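4. ソフトトップの手入れ(Senska ロードスター全車)

幌は屋根であると同時に布です。布として扱ってください。洗車機は屋根としてしか扱ってくれません。

手順
1. 日陰に停め、エンジンを切り、窓をすべて閉めます。
2. やわらかいブラシで、前から後ろへ、織り目に沿って乾いたほこりを払います。
3. 水をかけ、Mirani 幌用クリーナーを2倍に薄めて塗り、4分置きます。5分でも壊れませんが、昼寝はしないでください。
4. 泡が残らなくなるまですすぎ、完全に乾くまで幌を閉じておきます。

注意:高圧洗浄機のノズルは幌から70cm以上離すこと。縫い目に水を撃ち込むと、後日、助手席の方から苦情が来ます。

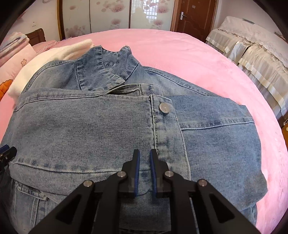

防水剤は、年に一度、できれば2月のうちに塗り直します。塗る前に縫い目を指でなぞり、糸の浮きを確かめてください。デニムの上着なら、襟の上から糸の端が何本か出ていても、縫い目に沿って色が薄れていても、味で済みます。幌の場合は雨漏りの予告です。糸は引っぱらず、切らず、販売店に見せてください。

備考:リアガラスの曇りに歯磨き粉を使う方法は、当社では推奨していません。部品番号473の研磨剤をお使いください。ミントの香りはしません。

改訂 09/11/2018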